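Pedstead Bamboo Cutting Board with Juice Groove

Kitchen > Prep > Boards

Item no. 1138
Sold by Paltonden Kitchen Supply
In stock

One board for the daily cooking. The Pedstead is a rectangular bamboo board with a groove that goes all the way around, so the juice of a tomato or a roast chicken stays on the board and does not run to the counter. We sell it since our first season and it is still the board we use at home.

What you receive

The board comes in a paper sleeve together with a small card about oiling. The ceramic bowl, the towels and the other kitchen items are not included. The oil is sold separately under the name Tulden Board Oil, in a bottle of 70 ml.

About the material

Bamboo is a grass, but it is worked and glued in strips like wood, and you can see these strips in the grain. The color goes from light tan to honey brown. Each board is a little different, and we cannot select a color for you. If you order two boards for the same kitchen, please expect that they do not match exactly. With oil and with time the color becomes deeper.

The surface is hard enough for daily chopping and it is gentle to a normal kitchen knife. We do not recommend it for a heavy cleaver. For bones please take a thicker block – the Khosravi end grain block is made for this work.

On the counter

The board is made to lie flat beside the toaster or the toaster oven and to stay there all day. A small bowl can stand on it for the cut herbs or for the peels, and there is still space to work.
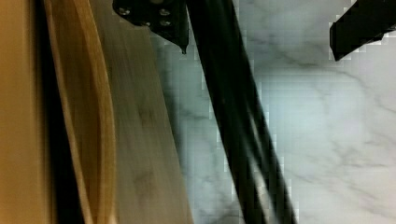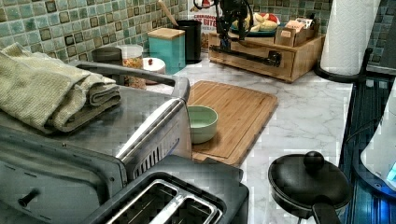
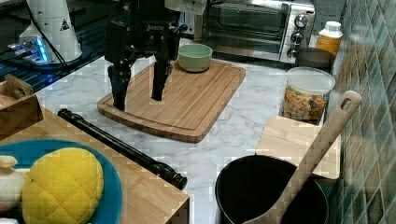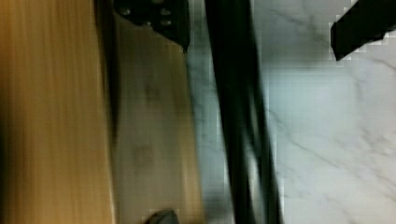
Care

Wash the board by hand with warm water and a little dish soap. Wash both sides, also when you used only one, and dry it with a towel. Then let it stand on its edge until it is dry inside the groove too.

Do not put it in the dishwasher. Do not leave it in the sink with water. A board that was damaged in the dishwasher is not covered by our guarantee.

Before the first use, and later when the surface looks pale, rub a thin layer of oil in the direction of the grain. Wait 20 minutes and wipe away what is left. Olive oil and sunflower oil are not suitable, they become sticky and smell old after some weeks. One bottle of Tulden is enough for many treatments.

Onion or garlic smell goes away with coarse salt and half a lemon. Rub, wait a moment, rinse.

Please keep some distance between the board and a hot toaster oven. Dry heat from one side can bend the bamboo. If your board has bent a little, lay it with the hollow side down on a damp towel over night, it often becomes flat again.

Questions from customers

Can I use both sides?
Yes. The groove is only on one side. The back is plain and good for bread.

Does it slide?
On a smooth stone counter it can slide a little. Put a damp cloth under it – this is simple and works better than rubber feet, which we tried and did not like.

Can I sand it?
Yes, with fine paper, grit 600 for the last pass. Oil it again after.

Shipping and returns

Orders leave our warehouse on the next working day. An unused board can come back to us within 20 days in its sleeve. The next delivery of the larger size is planned for March.

Product text: Yung-ching Leung
Page updated 2024-01-28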